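Zollden (guest residence)

Zollden is a guest residence in the town of Drullomham, with 34 furnished rooms let by the week or by the month, mostly to visiting engineers, nurses on short contracts and families waiting for a house to come free. It is known in the trade chiefly for its housekeeping, where a two-armed robot called Pivia has worked alongside the regular staff for a number of years.

The building went up as a hostel and was turned into a residence in 2000. For a long time the rooms were looked after by a small housekeeping team under Dinesh Saxena, who had started there on the night desk and who still keeps the paper room book in his own handwriting. The work was steady and rather hard on the back – beds to strip, floors to clear, and a great deal of clothing to be gathered, sorted and folded for guests who paid for the laundry service.

Pivia was supplied by Pathak, a maker of service machines, and began in May with 2 rooms on the ground floor. It picks clothes up from beds and chairs and sets them down again folded or ready for the wash. Soft things are slow going for any machine, as a shirt never lies the same way twice, and the early trials were spent almost entirely on garments left on top of the bedding.
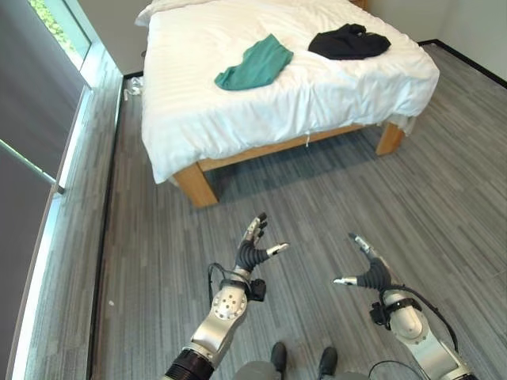
Pivia at a bedside at Zollden, with a green garment and a black one on the white duvet.

The change for the staff came gradually and was felt first in the order of the day. Housekeepers used to finish one room from top to bottom before going on to the next. They now open several rooms together in the morning, put away anything fragile or private, and leave the clothing to the machine while they see to the bathrooms and kitchens. Pillowcases and fitted sheets remain handwork, and so does anything with a delicate fabric or a missing button.

A new post of room lead was made, filled from within the team, and it carries a little more pay. The lead checks the folded clothes and writes down whatever had to be done over, and in the first season that list ran to 339 entries, long enough that Saxena had it bound and put on the shelf beside the room books. Some of the older hands missed the company of working in pairs, and after they raised the matter a shared mid-morning break was brought back – with the kettle in the linen room, where it had always been.

Opinions among guests have varied, and those who would like their room done by people only may say so when they arrive.

Categories: Guest residences | Housekeeping | Service robots in the workplace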